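Home > Grippers and end effectors > Finger sets > Plallberg

Plallberg Tapered Finger Set, slotted, with grit pads

Sold in pairs
Fits: Pramus two-finger gripper body, Cludier adapter plate (sold separately)
Availability: in stock, ships from our Čierny warehouse
Page updated 18/06/2020

Overview

The Plallberg is a two-finger set for small electric grippers. The fingers are plastic, matte olive gray, wide at the base and narrow at the tip. Each has a long recessed slot along the outer side, which takes weight out of the finger and lets it give a little under load. The inner faces carry a black textured pad.

We sell the set mainly to people comparing fingers on the same arm before they settle on one type. The base block is the same on all our Pramus-fit fingers, so you can change from the flat set to the Plallberg without moving the gripper body or the wrist camera.

What we compared

We ran the Plallberg against the Cludier flat fingers on one arm, with the same controller, the same closing speed and the same force limit. The parts were cardboard cartons, plastic bottles, machined blocks and coated cable. Each finger set did 1,550 closes.

The Plallberg held the bottles and the cable better. The flat fingers were better on the cartons, where the wider face left less of a mark. On the machined blocks we found no difference worth paying for. If most of your parts are painted or polished, order the smooth pads, as the grit will scratch them.

Wrist camera view

With the camera at the wrist, both fingers stay in view when the gripper is open. The narrow tips leave a clear gap for finding the part, and the dark pads are easy to tell from a light work surface. Bright lamps are still a problem with any small camera. Fix your exposure before you start a comparison and keep it the same for every finger set.

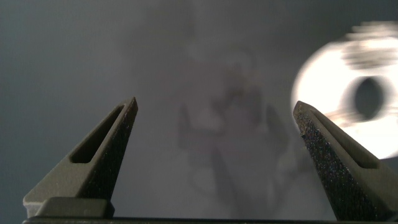
Plallberg fingers open, seen from the wrist camera. Background out of focus, bright light at upper right.

Turn off auto exposure if your camera allows it. On our bench it changed the apparent edge of the finger enough to upset the tip detection, and we had to repeat a set of runs. A matte surface under the part also helps.

Fitting

1. Open the gripper fully and switch off power to the arm.
2. Remove the old fingers. Keep the screws.
3. Seat each base block against the gripper body with the pads facing inward.
4. Tighten both screws by hand, then finish with the key supplied.
5. Run the homing routine and enter the new finger length in the controller.

Do not skip the last step. The Plallberg is longer than the flat set, and the tips will touch the table if the old value is still loaded.

In the box

2 fingers with pads fitted
2 spare pads
Screws and key
Printed fitting sheet

Care

Brush the pads with a dry nylon brush. Do not use solvent, which softens the adhesive. We inspect ours every 300 closes when working with dusty parts, less often otherwise. Replace a pad when the edge starts to lift.

Related items

Cludier flat finger set
Cludier adapter plate
Plallberg smooth pads, pair
Pramus wrist camera bracket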